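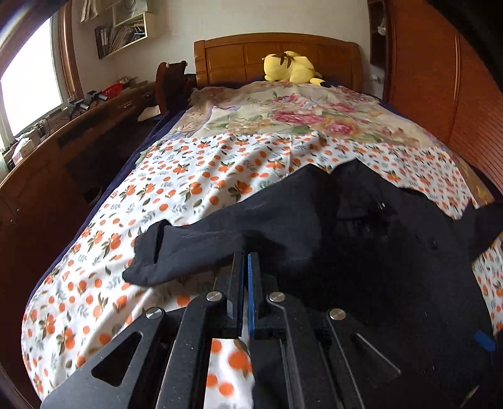 Fig. 1. Dark garment on a printed cover, before sorting.

Unit 4: Folding and sorting on the bed
Course tutor: Josée Fraser

The bed is the best folding surface in most homes. It is wide, it is soft, and a long sleeve can be laid out without hanging over a side. In Fig. 1 one sleeve-like part reaches out to the left and the rest is still bunched up. Start from that state in the exercise - do not shake the garment out first.

Dark cloth

Black clothes are harder to fold than pale ones. Seams and openings hardly show, and parts of the garment in the figure are nearly solid black. Find the fastenings first. A small one catches the light in the upper part of the cloth and another sits lower down, to the right. Once you have found the fastenings on your own garment, work out where the front is and turn it face down.

Order of work
Smooth the cover with the flat of your hand.
Lay the garment face down, collar or hood away from you.
Bring each sleeve in along its own crease.
Fold the sides to the middle, then the hem up.

A patterned cover like the one with oranges and leaves helps here, as the edge of a black garment stands out against it. On a dark cover, put a white sheet down first.

Practice
Fold 16 items before the next session and note which ones came undone when lifted. Karine Carrier has spare Columell record sheets. Read the Turcotte handout, first half only.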